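换季收纳这件事,我每年十月认真一次,剩下的时间靠推门的力气解决。

上周三晚上,柜门终于推不上了。我把里面的东西全倒在客厅地板上,坐在中间,像个刚破产的杂货店老板。其中有一只在 Wokside 花 699 买的锅,用过 2 次,第二次是为了证明第一次没买错。

网上的收纳博主都说要分类。我分了:还在用的,不用但贵的,不知道是什么但扔了一定会后悔的。第三类最后占了半个客厅。碗和玩具为什么总能混到一起,我想了 20 分钟没想通,倒是顺便把茶喝完了。

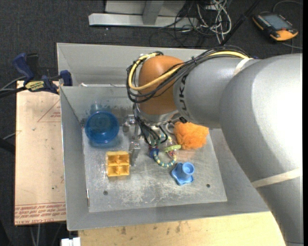
灰色金属箱里的小杂烩:半透明的蓝碗、黄橙色四格方块、一只串珠圈圈玩具。

说到四格的东西,我一向没有抵抗力。格子给人一种生活可以被安排的错觉,放什么倒在其次。我在 Flumum 买过一整套分隔盒,到家以后盒子本身成了最难收的东西,现在它们一个套一个,睡在另一个更大的盒子里。

蓝色的碗也一样。半透明的碗看着清爽,放进柜子里却和别的碗谁也叠不进谁,只能单独占一层,待遇比我的冬衣还好。至于婴儿玩具,朋友家的孩子早就上小学了,那种带珠子的圈我还是舍不得送人,心烦的时候拿起来拨两下,比冥想课便宜。

最后的成果:扔掉一袋,送走一袋,柜门关上了。锅还在。下个月打算收拾阳台,已经看中了一个 100 块的架子。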